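Skirken Cattery: questions we get asked

We breed Siberian cats in small numbers, from our own house, with the cats underfoot. Please read this page before you write to us. It answers most of what people want to know, and it answers it faster than I do.

Do you have any kittens at the moment?
The list is full until February. If we do have a kitten free, it will say so in capitals at the top of the home page. If there are no capitals, there is no kitten.

How does the waiting list work?
You fill in the form and we ring you for a chat. If we both still like the idea afterwards, your name goes on. We hold the list at 13 names, having once let it grow and spent a whole winter apologising to people. There is no fee to join. We take a deposit once you have met a kitten and it has failed to put you off.

Can I jump the queue if I pay more?
No.

Where does the name Skirken come from?
It was painted on the gate when we bought the house. We have asked in the village and had several answers, all delivered with great confidence.

Are Siberians hypoallergenic?
Some people with allergies get on well with them and some don't. Anyone who promises you a sneeze-free cat is selling something, very possibly a cat. Come and sit with ours for an afternoon, more than once if you can, and see what your nose says.

How old are kittens when they leave?
Thirteen weeks at the earliest. By then they have had both vaccinations, a microchip, a vet check and a good many opinions. We don't let them go earlier for birthdays, Christmas or school holidays.

Who are your breeding cats?
Wolivora is our senior queen, a brown tabby with a white bib and a low view of visitors. She has had her last litter and is now retired to the airing cupboard. Her daughter Mastico (named by a child, and the paperwork had gone in before anyone could object) is our only breeding female at present. Dehghan, the stud, is a neva masquerade who weighs 9 kilos and is frightened of the recycling lorry. Pedigrees and heart scan results are shown to anyone who comes to see a kitten. You don't have to ask, they will be put in your hands.

Is Dehghan available for outside stud?
No, though we're sure your cat is lovely.

Can we visit?
Yes, by appointment, once the kittens are nine weeks old. Please don't come straight from another cattery. Shoes off at the door, and leave the dog at home, however good he is with cats.

How much grooming do they need?
Less than the coat suggests. A comb through twice a week will do, daily in spring when they moult and you find out what colour your sofa was. Start while the kitten is small enough to lose the argument.

Do they need baths?
Hardly ever. If something sticky has happened, use lukewarm water and a cat shampoo, keep it off the face, and have a towel ready before you turn on the tap. Blot the coat, as rubbing gives you knots. Afterwards keep the cat in a warm room and accept that you won't be spoken to until supper.

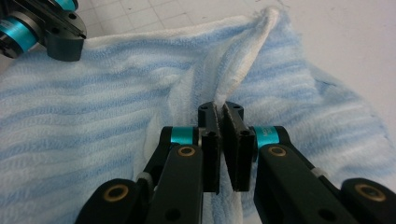 A striped terry towel. Old ones do the job as well as new.

What do kittens come with?
A bag of the food they are used to, a piece of bedding that smells of home, their vaccination card, pedigree and microchip papers, and five sheets of advice that I would like you to read.

What if it doesn't work out?
The cat comes back to us, at any age and for any reason. It's in the contract. We would far sooner have an awkward phone call than find one of ours in the small ads.

Do you post kittens?
I wish this one were made up. No, we don't. You collect in person, with a proper carrier. Cardboard boxes have been tried, and one reached the end of the lane.

My question isn't here.
Use the contact form and give us a few days. Messages that say only "price?" go to the bottom of the pile, where Wolivora sleeps on them.

Page last updated 28 May 2026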